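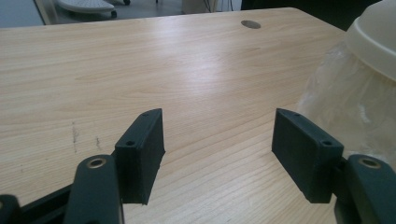
Gripper fingers that let go: what to check

Symptom: a two-finger printed gripper closes on a part, holds for a moment, then drops it or pinches it crooked. On our Leka bench unit this began in December. The motor log was clean, so we spent 2 days on software we did not need to touch.

The fault was mechanical. One link bushing had worked loose in its hole, and the finger on that side lagged the other on every close.

Checks, with power off and the supply unplugged:

Push each finger sideways by hand. Both should have the same slight give. If one rocks, look at its bushing first.

Press on the bushing face with a fingernail. Any movement in the plastic means the hole is worn. Glue held ours for 900 cycles and then failed. Print a new link.

Look over the pad faces and lower edges. Trim stringy plastic with a sharp knife, cutting away from the hand. Do not sand the gripping face smooth.

Check the finger screws last. Snug is enough - overtightening cracks the pad at the hole.

Safety: a lagging finger can snap shut when it catches up. Beverley Dawber got a bruised thumb from reaching in to straighten a part. Stop the arm before reaching between the fingers, even for a light part.

Keep bags, lids and cables clear of the travel. Thin plastic gets pulled into the links and is slow to pick out.

We now inspect the bushings every 3000 cycles. Zorica Golob keeps 7 spare links in the drawer under the Istside supply, left and right in separate bags.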